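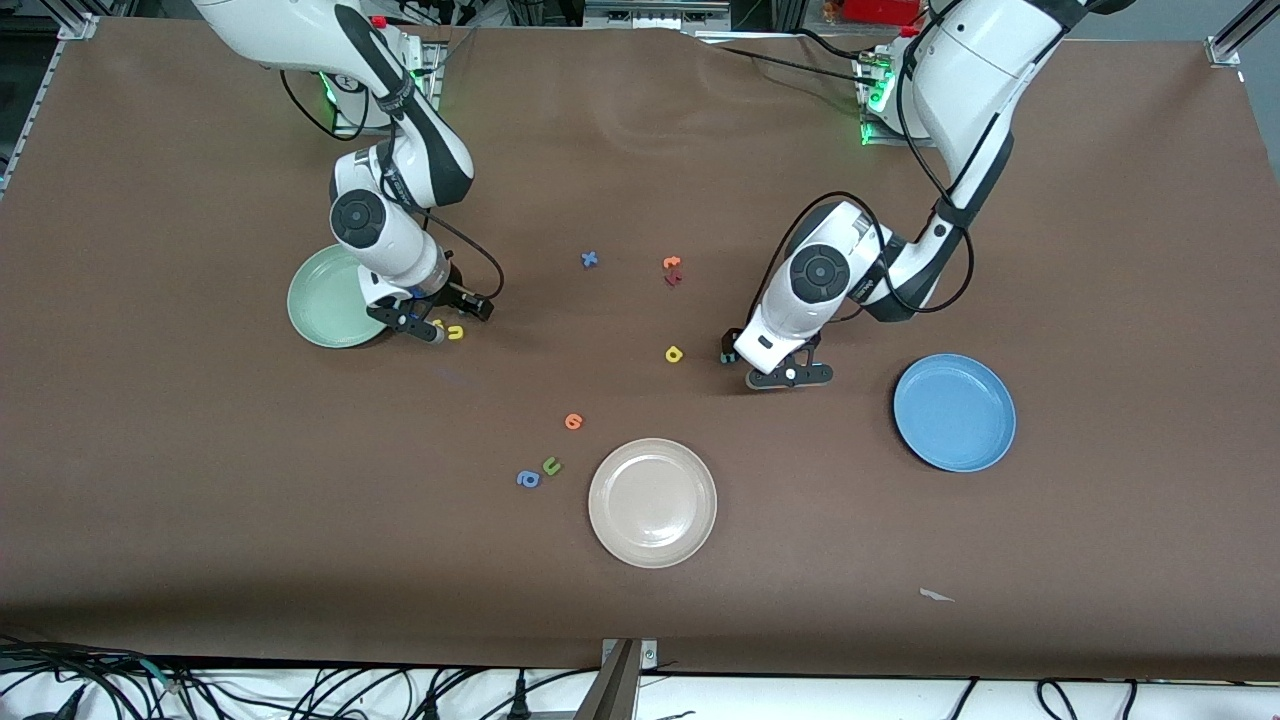

A small yellow foam letter beside a pale green plate.

Changes to the toy and book loan service

The Clarholm loan store reopens in May after the move to the ground floor of Drekero House. All 2,685 items have been relabelled, and the old paper tickets are no longer valid. Members should bring their card on the first visit so that the new number can be added to the account.

The loan period stays at 30 days. An item may be renewed once, by telephone or at the desk, unless another member has reserved it. The limit is now five items per card, of which two may be boxed sets. 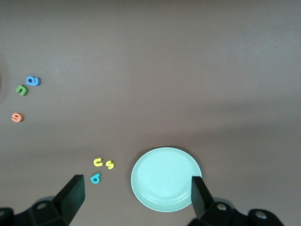 Lowercase foam letters on a brown tabletop.

Sets with many small parts are now weighed on issue and again on return. The weight is printed on the lid label, in grams, and a difference of more than 5 g is recorded as a missing part. Members have 10 days to find and return it before a charge is made. Please do not add parts from other sets — this alters the weight and delays the next loan.

Shelving was supplied by Niskanen and is numbered from the door. Picture books are in bays one to four, puzzles in bay five, and letter and number sets in bay six. 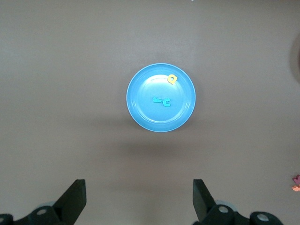

Large items, including ride-on toys and play tents, remain at the Goltwood site and must be ordered by noon for collection the next working day. The returns box at Goltwood takes books only. Boxed sets must be handed in at a desk.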